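Why do we do April Fools' pranks?

Hi, I'm Aaliyah Petrenko, and I have been fooled more times than I'd like to tell you. When I was eight my brother swapped the sugar for salt, and I put two big spoonfuls on my porridge. I can still taste it! So when a kid at Stindale library asked me where April Fools' Day comes from, I went off and did some reading.

The first thing I found out is that no one is completely sure. (Annoying, I know.) One favourite story goes back to France, hundreds of years ago. Some people there used to have their new year parties in spring, near the start of April. Then the new year was moved to the first of January. News travelled slowly in those days, with no phones and no telly, so the story says some people kept on partying in spring and their neighbours teased them for it.

It's a good story, but plenty of history people aren't convinced, and I'm a bit wobbly on it myself.

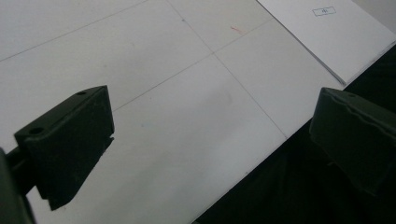 What we do know is that kids in France still play a fish trick. You draw a paper fish, colour it in, and stick it on someone's back without them noticing. When they find it, everyone yells "Poisson d'avril!", and that means "April fish". Say it like this: pwah-son dah-vreel. I tried it on my dad and he wore his fish all the way to the shops and home again.

In some places, Australia too, there's a rule that pranks have to stop at midday. If you play a trick after lunch, you're the fool! My nan was very strict about this one. She'd be watching the kitchen clock, and at 12 on the dot she'd say "Right, that's your lot."

Now, what makes a good prank? I reckon it's one where the other person laughs as well. Googly eyes on everything in the fridge is my favourite. Anything that hurts, scares someone little or wrecks their stuff isn't a prank, it's just mean. And if you make a mess, you clean it up, sorry!

Have a go at the paper fish first. All you need is paper, scissors, pencils and a tiny bit of sticky tape, and somebody who doesn't look behind them very often.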